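Home | Explore | How Things Work | Make and Do | Ask Us | Grown-ups

Why can you see through some plastic boxes and not others?

Written by Agata Pace for the Cedunport Children's Library science pages

Go and have a look in your kitchen cupboard, if you're allowed, and see how many plastic tubs you can find. There might be one for sandwiches, one for leftover pasta, an old ice cream tub with buttons in it, and very probably a lid that doesn't fit anything at all. (Our house has a whole drawer of those lids, and every April I promise myself I'll sort them out.)

Now take one of the tubs and hold it up near a window. What happens to the light? Does it come straight through, so that you can see the garden on the other side? Does it come through in a soft, milky sort of way, so that you know it's daytime but couldn't say whether that's a cat or a cushion out there? Or does it stop altogether?

There are three good words for these three things, and once you know them you'll find yourself using them on the bus.

Three words for light

Transparent means that light travels straight through and you can see clearly what's on the other side. A clean window is transparent, and so is a drinking glass, and so is the water in the glass if you haven't put squash in it.

Opaque (you say it "oh-PAKE") means that light can't get through. A brick is opaque. So is a saucepan, and so are you, which is why you have a shadow!

Translucent is the one in the middle, and it's my favourite. Light does come through something translucent, but it gets jumbled up on the way. Baking paper is translucent, and so is the bumpy glass in a lot of bathroom windows, and so are many of the white and cloudy boxes people keep things in.

What is jumbling the light?

Light likes to travel in straight lines. When it meets a wall of very clear plastic, it bends a tiny bit going in and a tiny bit coming out, but all the light does much the same thing, so the picture that reaches your eye stays tidy.

Inside cloudy plastic it's a different story. Plastics are made of long, long chains of very small bits called molecules. In some plastics the chains lie in a tangle, like cooked spaghetti in a bowl. In others, some of the chains fold themselves up neatly into little packed clumps, with tangled parts in between. Each time light crosses from a tangled part to a clump it can get knocked off in a new direction. It may be knocked about again and again before it comes out, and by then it's heading every which way. We call this scattering.

Makers can also stir a white powder into the plastic while it is melted. The more powder there is, the more the light gets scattered, and if you add enough you end up with a box you can't see into at all.

My friend Remo Zuccaro, who taught science in Bristbridge for years, used to explain it with a school corridor. If everyone walks in a line, you can tell at the far end exactly who set off first. If everyone bumps into each other all the way down, the same children come out, but in such a muddle that you'd never guess the order. The children are the light, and the bumping is the scattering.

What you see through a cloudy wall

A translucent wall doesn't hide everything, and this is the part I find most interesting. If something is pressed right up against the plastic, you can often make out its shape quite well. If it's further back, it melts into a blur. Light from the thing touching the wall hasn't had any distance to spread out in, so its edges stay fairly sharp. You can try this with your own hand, and we'll do just that in a minute.

Creases are especially good at showing through. A fold has a bright side and a shadowy side, and your eyes are very clever at noticing stripes of light and dark, even soft ones. White stuff and a white tub might sound like a recipe for seeing nothing, but the folds give it away. Look at the big tub on the left, with something white and crumpled showing as soft slanting streaks.

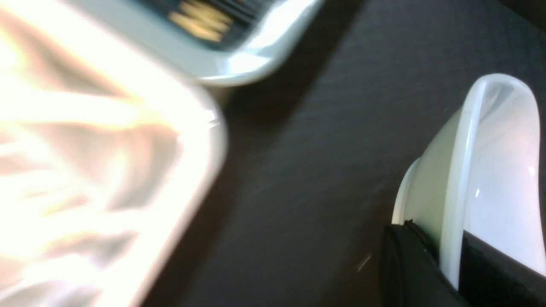
Try it yourself

You will need a cloudy plastic tub (empty and clean), a tea towel, a sheet of white paper and a torch.

1. Put your hand inside the tub, flat against the wall, and look from the outside. Can you see all your fingers?

2. Keep looking, and move your hand slowly back towards the middle. Notice when your fingers turn into one smudge.

3. Screw the paper up, open it out a little and put it in the tub. Look for the creases through the wall.

4. Do the same with the tea towel. Does it make the same sort of folds as the paper, or are they rounder?

5. Draw the curtains and shine the torch at the tub from the outside, and then from the inside. Please don't shine it in anybody's eyes, including the dog's.

Ekua Dankwa's class tried this and found that the torch on the inside made the whole tub glow like a lantern. That's scattering again, sending the light out in all directions so the tub seems lit up all over.

A question from a reader

Shahzad Swati wrote to ask why the rim of a tub often looks shinier than the rest. What a good thing to notice! A rim is usually smooth and curved, and on a curve there is nearly always one spot facing just the right way to bounce the light from a lamp or a window to your eye. Tip your tub slowly and you can watch the bright spot slide along the edge.

More to read
Why is the sky blue?
How a mirror makes a backwards you
What are shadows made of?
Grethe Arnardóttir's guide to making a paper lantern
Why bubbles have colours

Contact the library | © Cedunport Children's Library | Back to top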